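Prilbridge Football: Fan FAQ

Everything you need before Saturday's game against Rurnholm!
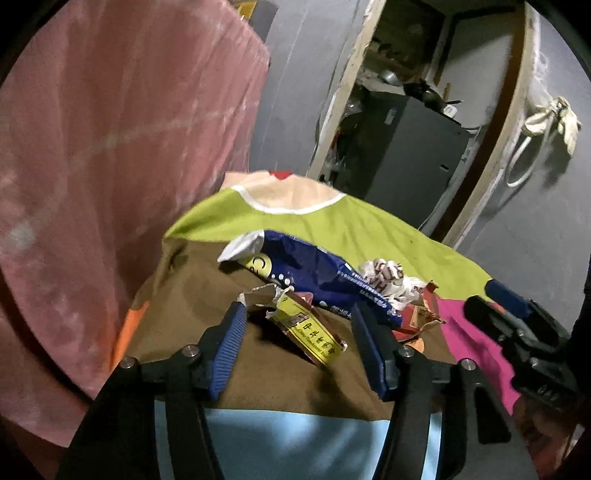
One reader wrote in to ask whether the gates open early enough to catch warmups, and if kids can get near the field.

Yes to both! Gates open at noon, and the rail by the north end zone is open to everyone until 20 minutes before kickoff.

Where do I park?
Lot 405, off Wama Street. It has 600 spaces and fills up fast, so come early (the tailgating is great anyway).

Can I bring food?
Sure, but no glass.

Is the attendance record really 2293?
It is, set against Van Loon last season. What a night that was!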